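Orus Smoke and Heat Alarm - Set-up Guide

Section 5: Fitting and first test

Fit one alarm in each bedroom and one on every landing. The alarm must be at least 300 mm from any wall or light fitting.

1. Hold the base plate against the ceiling and mark the two screw holes.
2. Drill, insert the plugs supplied and fix the plate. Do not overtighten.
3. Pull the battery tab until it comes free.
4. Offer the alarm up to the plate and turn it clockwise until it clicks.
5. Press and hold the test button for 5 seconds. The alarm sounds and the green light comes on.

CAUTION: The alarm is loud at close range. Wear ear protection when testing.

Note: Bedroom alarms must be heard with the door closed. Run the test on the landing alarm while a second person listens from the bed.
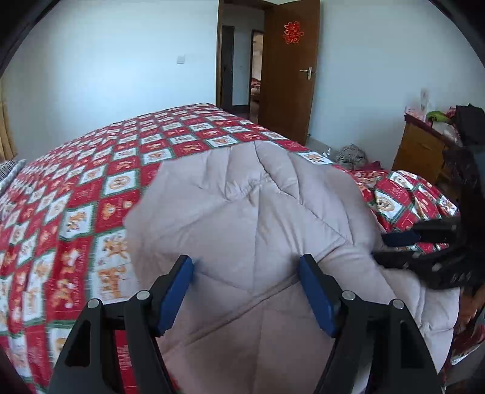 Narota reported that the landing alarm was clear enough in the front bedroom but faint at the back of the house, and asked whether moving it would help. It may, but linking the alarms is the better remedy - see below.

Linking alarms

1. Press the link button on the first alarm twice. The light flashes amber.
2. Within 2 minutes, press the link button once on each of the others.
3. Test any one alarm. All linked alarms must sound.

If the display on the Jomau hub shows code 993, the link has failed. Reset the hub and repeat from step 1.

CAUTION: Do not paint the alarm or cover its vents. Remove it during building work and refit it the same evening.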